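Clause 13

The rule said that a unit shall not cross a threshold until it has classified every object on the floor of the room beyond. 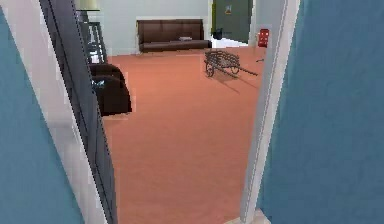

Siyabonga Khumalo had written it four years earlier, on a train, and he still thought it was a decent sentence. It had a subject, a condition and a verb. It was Clause 13 of the Okisdale house rules for indoor mobile units, and in four years only two people had asked for it to be changed. One of them wanted "shall" replaced with "must." The other was the review desk at Disholm, which bought the units and put them in people's homes, and which had now written to say that the unit would not go into the living room.

"Which living room?" Khumalo asked on the phone.

"Room 647," said the woman at the review desk. "It's in the simulated set. We run 2,000 rooms before each release. It enters all the others."

"And in 647 it does what?"

"It stops at the door."

"For how long?"

"Until the run times out. That's 300 seconds. We extended the limit once to see. It used the extension."

He asked her to send the run. It arrived that afternoon as a folder with a log, a scoring sheet and a copy of the room that could be opened in the viewer. He opened the log first, as he always did. He disliked looking at a room before he had read what the unit thought of it.

The log was short. The unit had been given a task: cross the living room, go to the green door, report. It had approached the doorway at the permitted speed. It had measured the opening and found it wide enough. It had then listed what it found on the floor. Sofa, fixed furniture, go around. Armchair, fixed furniture, go around. Red object, upright, treat as obstacle, go around. Dark object by the right side of the doorway, small, treat as obstacle, go around.

Then came the cart. Cart, wooden, two wheels, one handle. Under class, the unit had written nothing. A second later it had looked again and written nothing again. It did this for the rest of the run.

Khumalo opened the rules at the annex. Annex B held the classes. An object on the floor was either fixed, meaning it would not move and should be gone around, or loose, meaning it might move and should be gone around at twice the distance, or attended, meaning a person was using it and the unit should wait. Anything with wheels and no person was loose. Anything with a handle and no person was attended, pending return of the person, because of a mop bucket in the second year of field trials that he preferred not to think about.

The cart had wheels and a handle. The annex said both things about it and did not say which came first.

He made a note: B.4 and B.7 conflict. Then he sat for a while with the pen in his hand. A conflict of that kind should have produced two classes. The unit was built to take the stricter of two classes and carry on. It would have written "attended," waited the required period for a person, found no person, written "loose," and gone around at twice the distance. It had written nothing at all.

He called the Petchrat office, where the planner was made.

"It's a question about the class field," he said. "Can it be empty?"

"No," said the engineer.

"I have one that's empty."

There was some typing. "What release?"

He read out the number.

"It can be empty in that one," the engineer said. "We added a withhold state. If two rules disagree and the unit has no grounds for preferring either, it withholds. Your group asked for it."

"My group?"

"Ondent working group, item six. 'A unit should not assert a class it cannot support.' You're down as the author."

He looked it up, and he was. He had written that one at his kitchen table in October, and he remembered being pleased with it too. It was guidance, so it said "should." Clause 13 said "shall." The planner had honored both. It could not support a class for the cart, so it gave none, and having given none it could not cross the threshold.

The engineer waited a polite amount of time. "Do you want us to take it out?"

"What would it do then?"

"Pick one."

"On what basis?"

"Whichever rule is higher in the file."

Khumalo thanked him and said he would call back.

He opened the room. The viewer put him at the doorway, at the unit's height, and he tried to look at the cart the way the annex would have to. It stood out on the carpet between him and the sofa with its long handle angled down to the right. There was space to the left of it. He could have walked past without thinking about it, and he supposed that was the trouble with his having written the rules, as he had been walking past carts all his life without once being asked to name the class.

He drafted the easy fix first. "B.4 takes precedence over B.7." He ran it against the set on the Okisdale machine, which took until evening. The unit entered 647. It also entered eleven kitchens at normal distance while a vacuum cleaner stood in the middle of the floor with its owner one room away. Nothing was struck. The scoring sheet marked all eleven as passes. He read through them one at a time and did not care for any of them.

He drafted the reverse. "B.7 takes precedence over B.4." The unit waited for a person in 647, for the full period, and went in. It also waited beside every wheeled suitcase in the set. There were more suitcases than he would have guessed.

On Saturday he went into the office, where the heating was off, and wrote the third version. He took the threshold clause apart to do it. As written, it required a class for every object in the room. He asked himself what the class was for, and the answer in the original rationale, in his own wording, was "to determine clearance." So a unit did not need to know what the cart was. It needed to know how far to stay from it. He wrote:

"13.1 A unit shall not cross a threshold until it has assigned a clearance to every object on the floor of the room beyond.

13.2 Where no class can be supported, the unit shall assign the largest clearance in Annex B, shall record the class as withheld, and shall report the object at the end of the task.

13.3 Where the largest clearance leaves no path, the unit shall remain outside and say so."

He spent longest on the last three words. The planner had a great many ways to stop and only one way to speak, a line in the log that no householder would ever open. Disholm would object. Speech came under a different budget. He left the words in and put a mark beside them so that he would be ready when they called.

The run finished a little after four. In 647 the unit reached the doorway and listed the floor. Sofa, armchair, red object, dark object. Cart, class withheld, clearance maximum. It crossed the threshold and bore left, keeping to the armchair side, and passed the cart with a hand's width more than it needed. It arrived at the green door and made its report. The report had always been one line long. This one had two.

Task complete, said the first.

The second said: One object not classified. Wooden, two wheels, handle. No person seen. Please advise.

Khumalo read it and then checked the template. "Please advise" was in there, from the Petchrat side, a default string for open items. It did not mean anything in particular. The form had a reply box, limited to the three classes in the annex, and the box was blinking.

He considered loose. He considered attended. He scrolled back through the run to the cart and turned the view around it once, looking for something that would settle the matter, and found only the rails and the spokes and the handle resting as it had been left by whoever modeled it.

He closed the reply box without choosing, and the sheet recorded his answer as withheld. Then he wrote to the woman at the review desk that the revised clause was attached, that 647 should be kept in the set and not corrected, and that he would need a fourth row in Annex B, with the heading left blank until the group could meet.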